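Triketti Desk 2 review: a lot of demonstrations, fewer good ones
By Desmond Wojcik
2022-05-28

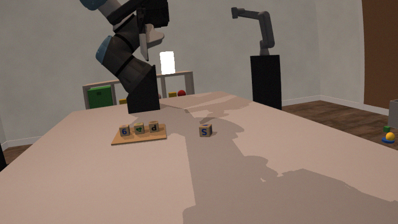
I bought the Triketti license in April with my own money, and I went in annoyed. The sales page says you can "collect a week of robot data before lunch." I have collected robot data for a living, on real arms with real cables to trip over, and anyone who promises me a week before lunch is going to get a slow and grumpy reading of the manual.

For those who haven't run into it, Triketti Desk is a simulator with a recorder bolted on. You pick a room and a task, you drive a simulated arm with a handheld controller, and every run gets saved as a demonstration you can train on. Version 2 adds better lighting, a bigger set of household clutter, and a feature called Spread that takes your recorded runs and produces variations of them. Spread is the reason the price went up.

I spent most of my time on the block task. Wooden letter and number cubes, a thin board, one arm, one gripper. Put the cube on the board, back off, save. It's a boring task and I picked it for that. If a tool can't give me clean examples of moving a toy block, I don't want to hear about its kitchen.

Driving the arm

Better than I feared. The controller mapping is sane out of the box, and the arm follows your hand with very little lag on my machine, a desktop that was decent three years ago. There is a clutch button so you can reposition your hand without moving the arm, and it works the way you'd want.

What you don't get is any feel. The controller buzzes once when the fingers touch something and that's all. You can press a cube down into the tabletop as hard as you like and the only sign is a number in a side panel. On a real bench you learn very quickly not to do that. In Triketti I did it all the time, and the recorder happily saved every one of those runs as a success. A policy trained on that will press hard too. I'd like a setting that rejects a run when the contact force goes over a limit. There isn't one. I wrote a filter script myself and threw away 80 runs out of my first batch.

Depth is the other trouble. On a flat monitor you judge height from shadows, and the shadow of the arm falls over half the table in some of the lighting presets. With a cube sitting in the dark part I kept coming in too high, closing on nothing, and having another go. Those second tries are in the data now. You can argue that recoveries are useful examples, and I half agree, but I'd like to be the one who decides. There is no way to tag a run while recording, so you have to go back through the list afterward and remember which was which.

The rooms

Version 2 makes a big deal of its rooms. They have shelves, toys, plank floors, and in some of them a second arm on a pedestal at the back. They look good enough. The wood is convincing at a normal viewing distance and the plain surfaces look plain.

Whether any of this helps the policy is a different question, and the manual is cagey about it. It says varied backgrounds "support robust learning." Fine. Varied how? You can shuffle the clutter and swap the wall color, but the camera options come down to a handful of fixed positions with a small wobble. In my experience a policy falls apart over a camera that got bumped long before it falls apart over a wall color. I had to go into the config files to get wider camera changes, and two of the values I edited were ignored until I restarted the whole program.

One thing I did like: blocks can come up in any orientation, so the letters and numbers turn up sideways and upside down. If your task depends on reading the symbol ("put the S on the board"), you want that, and plenty of simulated sets leave every block neatly upright. Be careful with the automatic labels, though. Triketti labels the block and doesn't record which face is toward the camera, so you can get a run tagged "S" where the policy can't see an S at all. I'd call that a bug. Support called it expected behavior and closed my ticket.

Spread, the expensive part

I recorded 413 runs by hand over several evenings. After my filter and a manual pass, I fed what was left to Spread and it gave me back 3,263. It took one night. I admit I was impressed for as long as it took me to watch a few dozen of them.

Spread cuts each run into pieces around the grasp, moves the object somewhere else, and stitches the motion back together. When the new position is near the old one, the results look fine. When it isn't, you get an arm that travels in a straight line, stops dead, makes a little human wiggle that I recognized as my own, and then travels in a straight line again. It also copies bad habits faithfully. I have a tendency to swing wide to the right before I drop down, and now I have a very large number of examples of somebody swinging wide to the right.

The "diversity score" on the summary page went up the whole time. I couldn't find out how it's computed. I stopped looking at it.

Did it train?

I trained the same small policy twice, once on my hand-recorded runs and once on the full Spread output, and tested both in simulation on block positions neither had seen. The Spread version was better, and clearly so near the middle of the table. Toward the far end it was no better than the plain one, and it had a new failure where it paused above the cube and stayed there. I put that down to the stitching, but I haven't proved it.

I also tried both on the real arm in my garage. I gave each policy 15 tries with an actual wooden cube and an actual board. Neither did well enough that I'd print a score from so few tries. The pressing-down problem showed up right away, as expected, and my board now has a dent.

Compared with the others

I've used Pistonico for two years. It is uglier, the rooms are bare, and setting up a task takes an afternoon of typing. But you can tag runs as you record, and you can throw out a run with one button while your hand is still on the controller. That one button has saved me more time than Spread has. Cullau is cheaper than either and I gave up on it after its second file format change. If you own the Kwon controller, note that Triketti supports it only in a "preview" mode, and mine dropped its connection often enough that I went back to the one in the box.

Complaints that didn't fit anywhere else

Exports are enormous, and the compressed option drops the gripper width channel without a warning. Check your files.

The tutorial covers recording in great detail and reviewing hardly at all, and that tells you what the company thinks the job is.

Undo in the run list undoes the last rename, never the last delete.

Should you buy it?

If you already know how to clean a dataset and have your own scripts for it, Triketti Desk 2 is a comfortable place to record, and Spread will stretch good runs a fair way so long as you keep the object moves small. I'd wait for a sale. If you're new to this and hoping the software will sort good examples from bad ones for you, it won't, and you may not notice until the arm is in front of you leaning on a block.

I'm keeping my license through the end of the term. The base version without Spread is still listed at the bottom of the pricing page, in smaller type, and it's the one I'd get if I were paying again.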